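## Fleece blanket keeps printed side nice, but the back is getting little balls. How to wash and store?

Asked by **Oranuch Rungrueang** in Laundry & Linen

Hello all. I have two fleece things in the lounge room, one big pink blanket with printing on it and one smaller light grey piece which I use for my feet. In winter they are used every evening and I wash them together, warm, with the towels. Now the back of the pink one has small balls everywhere and feels more rough than before. The printed side is still good, and I would like that it stays good.

My questions are:

- Is it wrong to wash fleece with towels?
- Can I put it in the dryer on low? We have a small unit and the blanket takes the whole clothes horse.
- How do you fold such a big one so it fits in a shelf 300 mm deep?

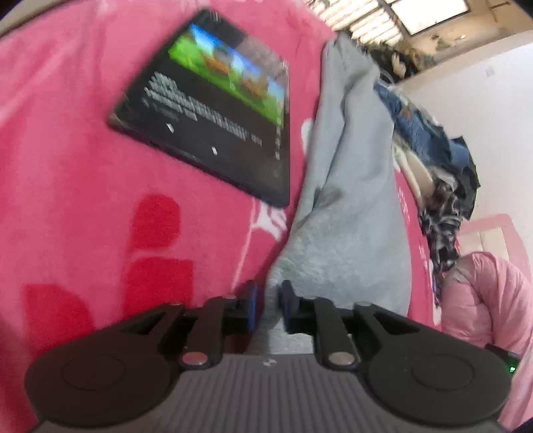
The label says only polyester and a wash symbol which I cannot read any more. I bought the pink one from Moulin some years ago and they do not have it now, so I can't look up the instructions. The red shapes and the white curving marks are the printed part, and my worry is mostly for these, if the heat will make them crack or go pale. My son also lies on it with the tablet and his games, so it needs washing more often than I would like.

Thank you for any advice, and sorry for my English in the laundry words.

---

### Answer 1 (accepted)

Towels are your problem. They are cotton, they shed lint and they rub the fleece during the whole cycle. Wash the two fleeces by themselves, inside out is not possible with a blanket of course, so fold it once with the print inside and close it with 4 big safety pins, or use a large wash bag if you have one. Cold water, gentle cycle, half the liquid you normally use. No softener, it makes the fleece flat and a bit greasy.

For the dryer I would say no if you want to keep the print. Mine went over two doors for one night and was ready in the morning. If you must use it, take the coolest setting for 10 minutes only and then hang.

The balls which are already there can be removed with a fabric shaver. Lay the blanket on a table, pull it flat with one hand and go lightly. Don't shave over the printed parts.

Jahangir Siriwardena

---

### Answer 2

just use the dryer, ive done it for years with the kids blankets and nothing happened

> **Oranuch Rungrueang:** Are yours printed also, or one colour?

> one colour

---

### Answer 3

For the folding: fold in half lengthwise, again lengthwise, then roll it from the short end. Try first how wide is your strip before rolling, it should be a little less than the shelf. I keep mine standing up in a Brarden box in the linen cupboard and the grey ones go on top.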